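Caderno da oficina de encadernação
Setembro, segunda-feira

Abri a porta às oito e já cheirava a azedo. A cola de trigo da semana passada morreu outra vez, e eu que tinha jurado que a punha no frigorífico! Ficou no balcão, tapada com um prato, com uma penugem cinzenta a toda a volta e um líquido amarelado por cima. Tudo para o lixo, frasco bem lavado com água a ferver. Quem vier a seguir que use o frasco de vidro e deixe em paz o de plástico, que esse já não perde o cheiro.

Portanto, hoje foi dia de colas. Queria despachar a comparação que ando a adiar desde antes das férias: trigo contra arroz, com e sem um bocadinho de metilcelulose, nos papéis que temos para a encomenda Skamano. Resumo para quem estiver com pressa: o trigo ganha nas lombadas, o arroz ganha nas guardas, e a mistura com metilcelulose é a que dá menos chatices a quem tem mãos lentas (eu, depois do almoço).

Receita do trigo, a que fiz hoje. Uma medida de amido Sodville para 6 de água fria, tudo a repousar no tacho antes de ir ao lume. Da outra vez saltei o repouso e ficou cheia de grumos. Lume baixo, colher de pau, sempre para o mesmo lado (superstição, eu sei, mas não me tirem isto). Quando passa de leitosa a translúcida ainda não está, é preciso aguentar mais um bocado, até a colher deixar um risco no fundo que demora a fechar. Foram 21 minutos desde que acendi o lume. Depois tirei, pus o tacho em água fria e fui mexendo para não criar pele. Peneira de crina três vezes. À segunda passagem já parece lisa e uma pessoa tem vontade de parar, mas a terceira ainda apanhou umas bolinhas.

O arroz foi mais rápido a engrossar e ficou mais branco, muito bonito, quase creme de pasteleiro. Espalha que é um gosto. Só que seca depressa e, quando se tenta reposicionar o papel, já não há nada a fazer. Estraguei duas tiras assim e à terceira deixei de tentar ser esperta.

A metilcelulose: o pacote que temos é velho e não tem data. Hidratou bem, de qualquer modo. Ficou de um dia para o outro no domingo, com o frasco deitado e umas voltas de vez em quando. Juntei uma parte a duas de cola de trigo e mexi com o pincel largo. Fica com uma textura meio esquisita, puxa um pouco, e ao princípio pensei que ia deixar brilho no papel. Não deixou, pelo menos a olho.
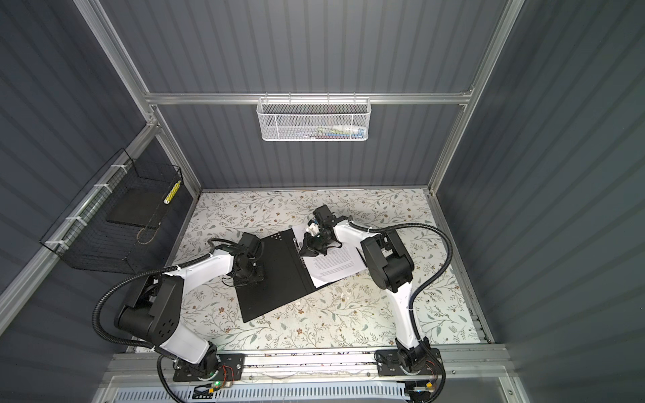
Pasta preta, aberta, sobre fundo florido.

Papéis de ensaio. Usei três: o Ternusari fino, o Ternusari médio e as sobras do vergé castanho, aquele que estava na gaveta de baixo, sem etiqueta. Tiras da largura da régua pequena, todas cortadas no sentido da fibra. Escrevi o sentido a lápis no verso de cada uma, porque em maio fiz isto sem marcar e depois passei uma tarde a dobrar cantos para perceber o que era o quê.

O Ternusari fino é uma maravilha e é um castigo. Molha e estica logo, e se o pincel traz cola a mais começa a formar ondas que nunca mais assentam. Com o arroz, mais aguado, foi um desastre na primeira tira. Na segunda, deixei a cola descansar no papel até perder o brilho antes de aplicar, e aí sim, assentou como uma pele. Com o trigo ficou bem à primeira, talvez um nadinha rígido demais ao dobrar. Com a mistura, ficou bem e deu tempo para corrigir o canto que tinha posto torto.

O médio aguenta tudo. Podia colá-lo com papa de aveia que ele não se queixava. Para as charneiras da encomenda, é este, decidido, não se fala mais nisso.

O vergé castanho largou cor! Não muita, mas o mata-borrão ficou com uma sombra cor de chá onde a tira esteve encostada. Deixei uma amostra do mata-borrão presa à página seguinte com um clipe. Este papel NÃO vai para guardas de nada que seja para durar, e muito menos encostado a uma folha de rosto. Para forrar caixas serve perfeitamente, e há bastante.

Prensa. A Manríquez grande continua a fazer aquele ruído no fuso quando se aperta a última volta. Limpei a rosca com um pano e uma escova de dentes, saiu uma massa preta horrorosa, pus um fio de óleo novo e ficou melhor, mas não ficou calada. Suspeito da anilha. Entretanto, quem a usar que aperte devagar e que ponha sempre um cartão entre o prato e as tábuas, que o prato tem uma moça do lado esquerdo e marca. Já marcou um livro (meu, por sorte).

Tiras todas em sanduíche: tábua, mata-borrão, poliéster não tecido, tira, poliéster, mata-borrão, tábua. Troquei os mata-borrões pela primeira vez antes do almoço e outra vez a meio da tarde. O poliéster está a chegar ao fim do rolo, e as folhas que temos cortadas já têm cola seca nas bordas. Dá para lavar em água morna e estender. Fiz isso com metade, a outra metade fica para quem tiver paciência.

Uma nota sobre pincéis, que isto anda uma bandalheira. O redondo grande é para cola, só para cola. Apareceu hoje com as cerdas duras de PVA e tive de o deixar de molho a manhã inteira, e mesmo assim ficou com um tufo espetado para fora como um galo. Os de PVA têm uma volta de fita no cabo. Se a fita cair, ponham outra! Não custa nada.

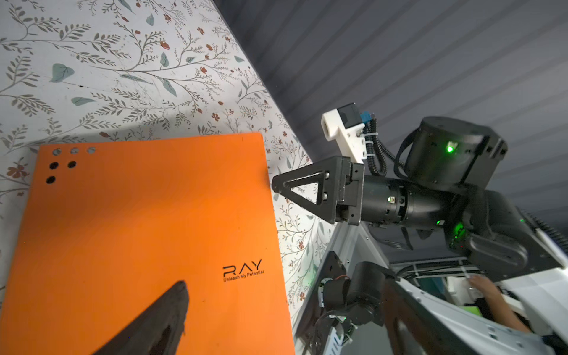
Placa laranja RAY, «Unleash My Potential», encostada ao papel de parede florido.

Resultados ao fim do dia, com as tiras ainda um pouco frescas (amanhã repito com elas secas como deve ser):

Trigo puro. Agarra muito, descola mal, e ao puxar rasga a fibra do papel antes de ceder a junta. Para lombadas está óptimo. Para reparações que alguém possa querer desfazer um dia, diluir mais. Experimentei uma gota de água na junta com o pincelinho, esperei, e lá cedeu, mas com má cara.

Arroz puro. Agarra menos ao puxar de lado, mais que o suficiente para guardas. A superfície fica limpíssima, sem halo nenhum. Com a gota de água abriu quase logo. Gostei imenso disto e acho que vou passar a usá-la nos remendos pequenos.

Mistura. No meio das duas em tudo. Sem halo no médio, uma sombra ligeira no vergé, mas isso já sabemos que é o vergé a fazer das dele. Ao toque fica mais flexível que as outras. Dobrei e desdobrei a tira até me fartar e não estalou.

O que me está a intrigar é o canto direito de uma das tiras de arroz, que levantou sozinho dentro da prensa. Pode ter sido falta de cola (é bem possível, foi a última do prato e rapei o fundo) ou então a tábua empenada. Pus a tábua sobre o vidro e balança um bocadinho. Marquei-a com uma cruz a lápis no topo, não a usem para nada delicado.

Outras coisas da tarde, por ordem de me lembrar delas:

Cosi os dois cadernos que faltavam do livro de contas. O furo do meio estava alargado do lado de dentro e reforcei com uma tirinha do médio, já com a mistura de hoje. Vai ser o primeiro teste a sério. O fio encerado que veio na última caixa é mais grosso que o anterior, embora a etiqueta diga o mesmo, e a lombada fica a inchar. Voltei ao carrinho antigo para este livro. O novo guardei-o na lata azul para os blocos de apontamentos.

A faca de chifrar precisa de ser afiada. Cortei um canto de pele que parecia mordido por um cão. Passei-a no couro com pasta e melhorou, mas o gume tem uma falha perto da ponta e isso só vai lá com a pedra. Tenho de arranjar uma hora com calma, que afiar à pressa dá asneira.

Humidade: o ponteiro do higrómetro não se mexeu o dia todo, nem quando tive a panela a ferver ao lado. Ou está avariado ou é muito teimoso. Experimentar o truque do saco com sal antes de gastar dinheiro noutro.

Cola que sobrou: um frasco de trigo e um resto pequeno de arroz, os dois NO FRIGORÍFICO, prateleira de cima, tampa com a letra T ou A. Não é iogurte nem arroz-doce. A mistura não guardei, faz-se de novo em menos de nada com o que lá está.

Para amanhã: tirar as tiras da prensa e repetir os puxões. Ver o canto levantado à lupa. Encomendar poliéster e mais Ternusari médio, que só a encomenda Skamano vai comer quase tudo o que temos. Perguntar à Sodville se o amido do saco novo é o mesmo, pareceu-me mais amarelo mas podia ser da luz. Anilha da prensa. Lavar a outra metade do poliéster se ninguém o tiver feito até lá.

E a peneira de crina ficou de molho no lava-loiça, não lhe ponham detergente.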